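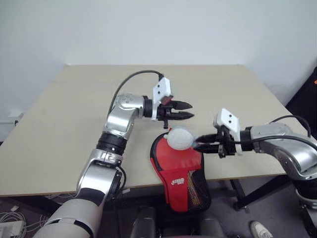 How often should I change the rubber on my table tennis bat?

For a person who plays two evenings a week, once a year is enough. If you play only at home in the basement, you can wait longer, but look at the surface every few months.

How to glue a new rubber on the blade

I learned this from Quang Trương at our club in Trurstead, after I spoiled one good sheet by hurrying. Choose an evening when you don't need the bat the next morning.

You will need water-based glue, a small sponge, sharp scissors, a rolling tube (a glass bottle is also fine) and some old newspaper.

1. Take off the old rubber. Begin at the handle and pull slowly across the blade, not straight up. If you pull with the grain of the wood there are fewer splinters.

2. Rub the old glue off with your thumb. It comes away in little rolls, and it takes patience.

3. Put a thin layer of glue on the sponge side of the rubber and another on the wood. Spread in one direction only. Glue that is still white is not ready — wait until it is completely clear.

4. Line up the bottom of the rubber with the top of the handle. Lay it down from there toward the other end, without stretching. Roll gently from the handle outward to push out the air.

5. Put the bat under some heavy books overnight. I use a dictionary of 881 pages.

6. Turn the bat with the rubber side down on the newspaper and cut along the edge of the blade. Long cuts give a cleaner line than many small ones.

If you find a bubble the next day, don't make a hole in it. Peel back to that place and glue again.

My friend Abla Salameh uses edge tape afterwards, in whatever colour she has at home. I don't, but my blade has the marks to show for it.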